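Florkotden back lanes get new lamps, surface work to follow

March 20, 2020

Florkotden has finished replacing the street lamps on its back lanes and will start repairing the pavement in them next, the town's streets office said in a notice posted Friday morning.

The lamp program began in December and covered 65 fixtures. All of them are mounted on existing utility poles. No new poles were set, and no trenching was done. The old fixtures were removed and stored at the town yard on Firar Road, where the usable parts will be sorted for spares.

The contractor was Berisha, the electrical firm that also holds the town's maintenance contract for traffic signals. Crews worked on weekday mornings, and each lane was closed for less than two hours while the lift truck was in place.

The new fixtures give a whiter light than the ones they replaced. Each has a fixed head aimed down the length of the lane, with a side shield available where a lamp faces a bedroom window. Residents had asked for six shields by the time the notice was posted. Five have been fitted, and the last is on order.

"The lanes were designed for garbage pickup and garage access, and they were lit to that level," said Bernardo Neves, who manages street maintenance for the town. "People walk in them now, at all hours. The lighting had to be brought up to the standard we use for a footpath."

Under that standard, the town measures light at ground level between poles, on the centerline of the lane and again at both edges. Readings are taken after dark and with no vehicles present. Two lanes did not pass at the first reading. In both cases the lamp arm was turned a few degrees and the reading was repeated a week later, with a passing result.

The second part of the work deals with the ground. Most of the lanes were paved in a single pour or a single pass, without curbs, and many have a strip of grass on one side that takes the runoff. The streets office walked the full network over the winter and logged 209 cracks long enough to need treatment. Short surface cracks were noted but will be left alone until the next survey.

Diagonal cracks are the main concern. According to the survey report, a crack that crosses a lane at an angle is more likely to carry water from the center toward the edge, where it can soften the base. Cracks that run straight across usually follow an old joint and are easier to seal.

Some of the survey was done at night, under the new lamps, to check how well surface defects show up for a person on foot. A dark crack on pale pavement can be picked out at close range even in poor conditions, the report says, but small debris such as leaves or twigs is harder to tell apart from a chip in the surface. 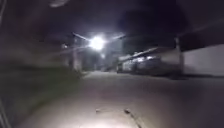 What will be repaired

Cracks will be cleaned with compressed air, dried, and filled with a hot-poured rubber sealant. The sealant is finished level with the pavement so that it does not catch wheels or shoes. Where the edge has broken away next to the grass, crews will saw a straight line, remove the loose material, and patch the cut with new concrete or asphalt to match the existing lane.

The work order covers 1,297 yards of sealing. Patching is priced separately, by area, and the final amount will depend on what is found once the loose edges are cut back. The streets office has not released a total cost. Money for the sealing is already in this year's road budget, and patching above a set limit would need a vote of the town council.

The sealant is supplied by Clulto and needs a dry surface above 40 degrees. For that reason no fixed dates have been given for single lanes. Notices will be taped to garage doors two days ahead, and cars must be out of the lane by 7 a.m. on the day of the work. A sealed lane can be walked on after an hour and driven on the same evening.

Grass strips

The grass strips will stay. An early draft of the plan would have paved over the narrowest of them to make room for passing vehicles, but the drainage review did not support it. The strips taper in many lanes, wide at one end and close to nothing by the time they reach a pole, and the review found that even the narrow ends take in a useful share of the water.

Xolani Venter, the drainage engineer who wrote the review, said the larger problem is height. Years of mowing and leaf fall have left the soil in some strips higher than the pavement beside it.

"When the grass sits above the lane, the water has nowhere to go but along the edge," Venter said. "You lower the strip an inch or two and reseed. It is cheap work, and it should be done before the sealing – otherwise you are sealing a gutter."

The streets office has accepted that order of work. Strips marked as high in the review will be cut down first, and the sealing crew will follow after the soil has settled. Reseeded sections will be roped off until the grass has taken.

Overhead wires are not part of the project. Several residents had asked whether the lines could be moved underground at the same time as the lamp work. The notice says the poles belong to the power company and that no such plan has been proposed.

Reporting a problem

Lamps that flicker, stay on during the day, or fail to come on should be reported to the streets office with the number on the pole tag. The tag is a metal plate fixed at eye level on the lane side. Berisha has three working days to respond to a single lamp and one working day if two or more lamps in a row are out.

Requests for side shields will be accepted until the sealing work is complete. There is no charge for the first shield at an address. The survey report and the drainage review can be read at the front desk of the streets office during normal hours.

14 shares | 3 comments

Contact the newsroom | Copyright 2020 | Back to top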